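Tabletop clutter

Tabletop clutter is the stuff that collects on a flat surface people use every day and don't put away. I've been keeping this entry going for a couple of years now, so forgive me if it reads more like a letter than a reference work in spots!

Most people use the term for small, loose things: drink cans, cups, keys, mail, a toy or two. Furniture doesn't count, and neither does anything that lives on the table on purpose, like a lamp (I go back and forth on fruit bowls). In Gretmont, where I grew up, my aunt called it "the drift," and I still hear that from older folks in Jerkport.

Kinds of clutter

I split it into 2 kinds. Passing clutter is whatever got set down for a minute, and the drink can is the classic case. Settled clutter has been there so long that you wipe around it. A can turns into settled clutter faster than you'd think, usually overnight in my house.

Bheki Gumede, who wrote the Favness household guide, adds a third kind for things with no home anywhere else. I like his idea, but I think it's really a storage problem, and I've told him so.

Where it collects

Edges and corners fill up first. People walk by, reach over and let go, and the middle stays clear because somebody needs it for eating or homework. White tops make a mess look worse, dark things especially, while a busy wood grain will hide a surprising amount (my own table is oak, and I get away with a lot).

Clearing it

There are two schools. The Szilágyi method, named for the family store that printed it on a card, has you take everything off, wipe the top down, and bring back only what you used that day. The other way is to go one piece at a time, trash and recycling first. I do the second because I always get distracted halfway through the first and end up with a full floor instead!

Cans should be emptied before you move them. Round things go in a tray or box so they don't roll. Anything tall or pointed I pick up last, when there's room to get a hand around it. A small table takes me 12 minutes if I leave the radio off.

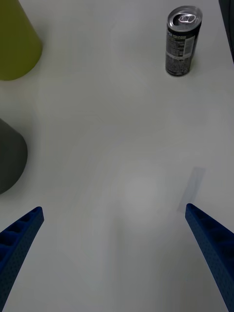

Trays come up a lot in letters, and yes, I do think they help, as long as you empty the tray too. Mine gets done on Sundays. Last revised 22/02/2026.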